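The Shared Breakfast of Brorkgate

By Delali Addo

When I moved to Judville, my neighbor on the second floor knocked at my door before I had unpacked my spoons. She wanted to know if I eat in the morning. I said yes, usually bread. She looked satisfied and went away, and the next day at seven there was a list under my door with 12 names on it and mine at the bottom.

So I entered the breakfast rota of Brorkgate, the old street behind the Khoo bakery. Each household cooks for the others one morning, and then is free until the list comes back to it. The custom began in the years when the bakery opened only at nine, too late for people on the early shift.

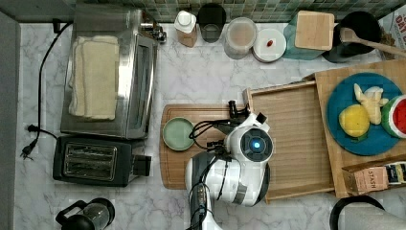 Vivek wrote to me after I first mentioned the rota in these pages: "You make it sound gentle. My mother was on that list for years, and if the porridge had lumps, she heard of it until May."

He is right that there is pressure. My first turn I made eggs for everyone and I was awake from four. The eggs became gray. People ate them politely, and the man from the corner house asked for salt two times. 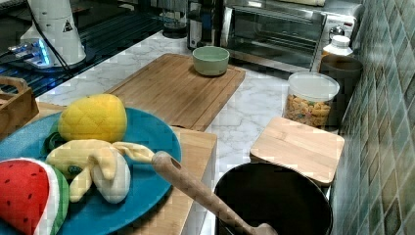 A marble-patterned counter and tile in the kitchen.

After this I learned to do simple things. Toast is always welcome. Pelo, the thick plum jam that they cook here in autumn, covers many mistakes. One family is known for its rice with milk, and I have seen people change their work hours in order not to miss it.
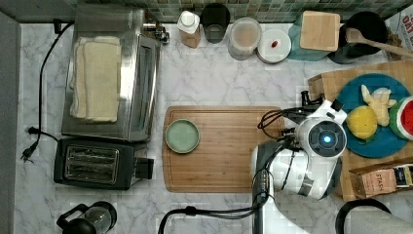

What I did not expect was how quiet it is. In my country breakfast is a loud meal and somebody is always looking for a shoe. In Brorkgate they sit down, they say good morning, and for ten minutes you hear only cups. The talk comes later, at the door, with coats already on. I found this cold in the beginning. Now when I travel I miss it, and hotel dining rooms seem to me very noisy.

The money is also simple. Every household puts 50 cents per person in a tin, and the cook of the day takes what is there.
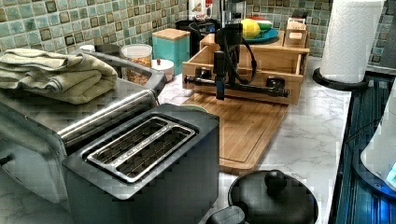
Can a newcomer ask to join the list?
It is better to wait until a neighbor invites you, but if a month passes, you may mention it at the bakery and the word will travel.

My next turn is on 4/19/21. I will make toast.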